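Inicio Índice Capítulo anterior Capítulo siguiente Glosario

Capítulo 4
Poner una cosa sobre otra: el plato, el objeto y la mesa

Cuando empecé a enseñar composición de mesa en la escuela Garkano, yo venía de otro idioma y también de otro oficio. En mi idioma tenemos un solo verbo para decir poner, colocar, posar y apoyar. En español he tenido que aprender la diferencia, y con el tiempo me di cuenta de que esta diferencia es casi todo el contenido del presente capítulo. Se pone una llave en cualquier parte. Se coloca un objeto cuando ya se ha pensado en su lugar.

En los capítulos anteriores hemos trabajado con superficies vacías. El lector ha aprendido a mirar una mesa, a reconocer de dónde viene la luz y a decidir qué parte de la superficie queda libre. Ahora añadimos dos elementos solamente: un recipiente bajo y un objeto blando. Parece poco. En el curso de febrero, sin embargo, mi colega Odette Courtois dedicó a este par una semana entera, y los alumnos pidieron más tiempo.

4.1 El material

Para los ejercicios se necesita una mesa clara, de preferencia blanca y mate. El plato debe ser redondo, poco profundo y con un borde levantado. El color es libre, pero recomiendo un verde apagado, el que algunos llaman verde salvia, porque se separa del blanco sin gritar. El objeto blando puede ser un peluche pequeño, de color claro, con alguna parte de otro tono: un poco de rosa es suficiente para que el ojo encuentre dónde detenerse.

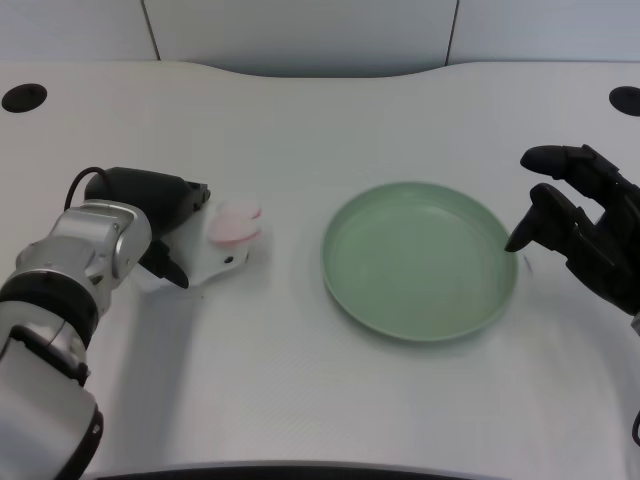 Conviene que el peluche no sea más alto que ancho. Los juguetes que se sientan derechos tienen la costumbre de caerse hacia atrás, y el principiante termina peleando con el equilibrio en vez de estudiar la posición. Un animal tumbado sobre el vientre da menos problemas. Virgilio Tagle, que preparó conmigo la primera versión de este manual, prefería usar una servilleta enrollada; yo la he abandonado porque se desenrolla.

El plato se deja en su sitio durante todo el ejercicio. Se mueve únicamente el objeto. Esta regla la olvidan muchos, y después no saben decir cuál de los dos cambios ha mejorado el conjunto.

4.2 Dentro del borde, sobre el borde, fuera del borde

El borde levantado divide la superficie en un interior y un exterior. Un objeto que está por completo dentro parece guardado. Un objeto que está fuera parece vecino del plato. Entre los dos casos hay uno intermedio, en el que una parte del objeto pasa por encima del borde y sale. A este caso lo llamamos «posición desbordada», y es el que más dudas produce.
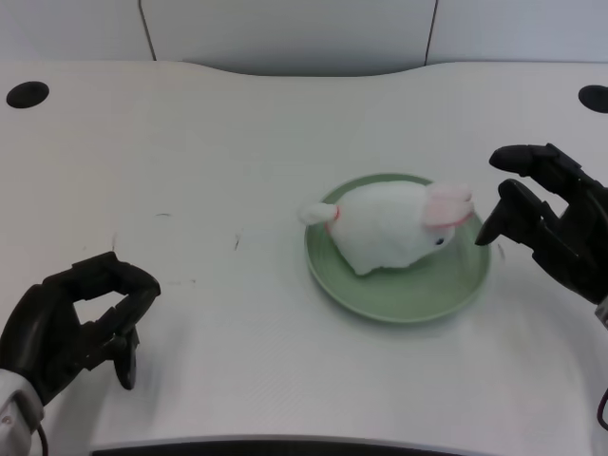
Figura 4.1. Conejo de peluche tumbado sobre el plato verde, en posición desbordada. Obsérvese la parte del plato que queda visible.

En la posición desbordada importa mucho la forma del vacío que sobra. Si el objeto ocupa la mitad del fondo del plato, queda libre una media luna, y el color de esa media luna trabaja tanto como el objeto mismo. Angeliki Konstantinidis propone a sus alumnos que dibujen primero el vacío y después el objeto. El método es lento, pero yo lo he probado con un grupo de 133 personas y los dibujos salieron más seguros que los míos de estudiante.

También la orientación cuenta. La cabeza de un animal indica una dirección, aunque el animal sea de tela. Se mira hacia donde él mira. Por eso, antes de soltar el objeto, el alumno debe haber decidido si la cabeza va hacia el lado más lleno de la mesa o hacia el más despejado.

4.3 El plato solo

Hay que volver a mirar el plato sin nada encima. Es un paso que los alumnos rápidos se saltan.

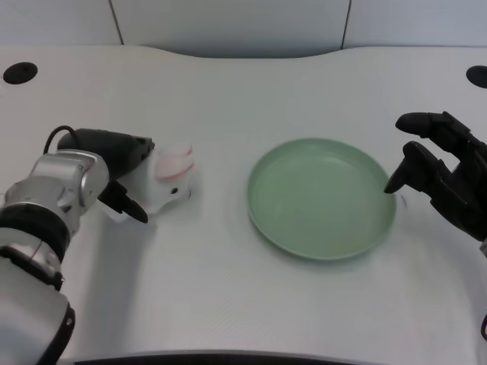

Con el interior libre se aprecia mejor el brillo del fondo y la sombra ligera del borde. Son los datos que usaremos en el ejercicio 2, y por esta razón ruego que se anoten a lápiz, con palabras sencillas: más claro, menos claro, a qué lado. No hace falta medir nada.

Ejercicio 1. Coloque el objeto dentro del borde, después en posición desbordada y por último fuera. Dibuje las tres posiciones en la misma hoja.

Ejercicio 2. Retire el objeto y dibuje el plato solo, empezando por la sombra.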